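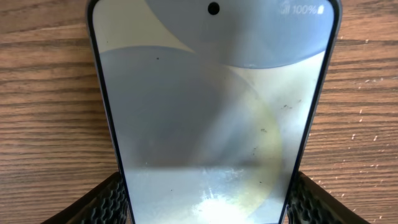

Our budget round closed with one line still open, and it is the one everybody wants to talk about: the handling arm for the returns bench at Haltwood. The quote from Wekix covers the arm, the gripper and a day of training. It leaves out the table, the guarding, spare finger pads and whatever the second year of software costs. Textured pads like these wear, and I have asked twice what a replacement pair comes to. A phone held by its long sides is a fair test of grip, I'll grant that, though ours come in with specks and smudges all over the glass and I want the price of a cleaning step before I sign for a picking step. The battery reading 100% is a luxury too. Most of our returns turn up flat.

What we have been offered
One arm, one gripper, a 27 page manual and a support contract that starts on delivery, whether or not the thing is bolted down by then. Lambert quoted lower on the arm and higher on everything else. Laltevum would only talk about leasing.

What I have put in the plan
£2000 for pads, cables and breakages in the first year. Leanne Treloar thinks that is too much. I think she has not seen our bench in December.

Glossy edges
Thin, shiny phone frames are what our returns bench mostly deals with. The sales sheet says "all common handsets" and gives no list. I have sent them ours and asked for a yes or no against each model, in writing, with cracked backs and swollen cases included.

Time on the bench
The supplier's figures start with the phone already laid flat. Ours start with a padded envelope, a folded form and quite often a charger nobody asked for. Hayley Mellor is timing the whole job by hand so that we compare like with like. Until her sheet is in, the saving stays at nil in my column.

Still to be answered
Who pays for a scratched screen during the trial. Whether 2 sets of fingers can be included at the quoted price. How long we wait for an engineer, and whether travel is extra.

Page updated Tuesday, March 14, 2023. Comments on the plan to Hayley, please, with a price attached if you are asking for something new.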